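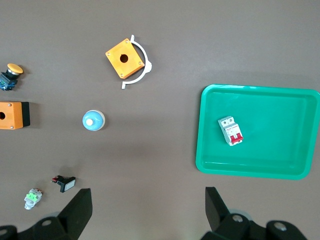
Minutes of the Prusamus Community Pottery Studio general meeting, held 11th March in the glazing room. The meeting opened with the kiln room rewire, as agreed last time, and there was plenty of happy noise when the electrician's quote was read out, well under what we'd all been dreading! Discussion of the stop button for the big kiln went on for a good while. Members liked the orange push-button box with the single round hole in its face, and the curved white guard that sits around one side of it, and the feeling was that something in that bright colour should go beside the kiln room door at elbow height, where you can find it with clay all over your hands. Moved, seconded and carried.

Minutes of the previous meeting were taken as read, with one correction -- the raku day was at the Vatora reserve and not at the studio.

Kiln fund

The fund stands at $3245 after the Christmas market and the mug sale. This is our best result yet and the meeting gave itself a round of applause. The rewire will use a fair chunk, but there is enough left over to replace the worn shelves in the small kiln. It was agreed to buy 4 new shelves and to keep the two least warped old ones for test tiles. A member asked whether the old shelves could be ground flat. They could, but it's a filthy job and no one put a hand up.

Clay order

Next bulk order goes to Van der Merwe at the end of the month. White stoneware and the speckled buff are both on the list again (hooray for the speckled buff, which threw like butter last time and came out of the glaze firing a gorgeous toasty colour). Terracotta is only being ordered if at least 10 bags are spoken for. Please write your name on the sheet by the sink, and please write it so that someone else can read it. Money is due when you collect, not before.

There was a request for porcelain. The meeting was keen but nervous about cross-contamination with the red clay. It was agreed to try a small batch, with its own wheel, its own sponges and its own bucket, and to look at it again in September.

Glazes

The new celadon is a triumph! Every test tile on the board drew comments, and the one over the carved texture was passed around twice. The recipe is now in the folder under C. Two coats is plenty -- three will run, as the bottom shelf of the small kiln can testify. The tenmoku bucket has been sieved and topped up. The old Prirkance blue is down to the last few centimetres and will not be remade, as one of the ingredients can't be had any more, so if you've been saving a favourite bowl for it, get in quickly.

Reminder that waxing of foot rings is done at the long bench and not over the glaze buckets.

Open day

Planning is going beautifully. We'll run have-a-go wheels in the morning and hand-building for the kids after lunch, with the sales table out under the verandah all day if the weather behaves. Last year we had 290 visitors through the gate and ran out of lemonade, scones and paper bags, in that order. More of all three. The banner needs new eyelets. Parking will be on the oval side again, and the neighbours have kindly said yes to us using the spare driveway for unloading.

It was suggested that each member donate one piece to a lucky dip. Carried with great enthusiasm, after a short debate about whether seconds are allowed. They are, if they hold water.

Other business

The pug mill is making its squealing noise again and is out of use until it has been stripped and cleaned. The back tap drips. The radio is to be tuned by whoever is at wheel one, and that settles the matter.

Meeting closed, followed by tea and a very good lemon slice.

Comments

claybelly: So pleased about the speckled buff. Put me down for two bags, I'll fix the sheet when I'm next in.

wobblypots: Is the celadon food safe?

mudlark_jo: @wobblypots yes, the liner version is, see the note on the back of the recipe card. Don't skip the second sieve!

Contact: enquiries at the studio desk | © Prusamus Community Pottery Studio | Back to top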